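Why Does a Fitted Sheet Stay On?

Most beds have two kinds of sheet. The flat sheet is a big rectangle of cloth. The fitted sheet goes underneath you, and it has pockets at the corners so it can hug the mattress. If you have ever tried to fold one, you will know it is a funny shape.

What is inside the edge?

Around the edge of a fitted sheet is a narrow tunnel of cloth called a hem. Inside the hem is elastic. Elastic is a stretchy strip, and it always tries to shrink back to the size it started at. That is why the edge of the sheet looks bunched up when you take it out of the cupboard.

When you pull the sheet over a mattress, the elastic gets longer. As soon as you let go, it pulls inwards and tucks itself under the mattress. Friction helps too. Friction is the grip between two things that rub together, and the cloth grips the mattress underneath.

How to put one on

Take everything off the bed first, including the pillows and your teddy. Find a corner of the sheet by feeling for the seam, then hook it over a corner of the mattress at the far end. Do the other far corner next.

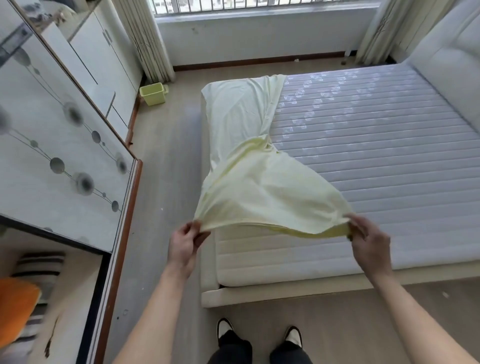

The last corners are the hardest. By then the elastic is already pulling from the other end, so you have to pull back. Hold the hem with both hands and lift the mattress corner a little with your knee or ask a grown-up to lift it – mattresses are heavy. Slide the pocket down over the corner and push the hem underneath.

If the sheet won't reach, it may be turned the wrong way. A single bed is longer than it is wide, and so is its sheet. Give it a quarter turn and try again. Some sheets have a label sewn at the bottom end to help you.

Smooth out the wrinkles with your flat hand, working from the middle to the sides.

Try it yourself

Find a hair elastic and lay it beside a ruler. Write down how long it is, then stretch it gently to 10 centimetres and let it go slack. Measure it again. Is it the same length as before?

Words to know
Elastic – a material that springs back after it is stretched
Hem – a folded and sewn edge
Seam – a line of stitches joining two pieces of cloth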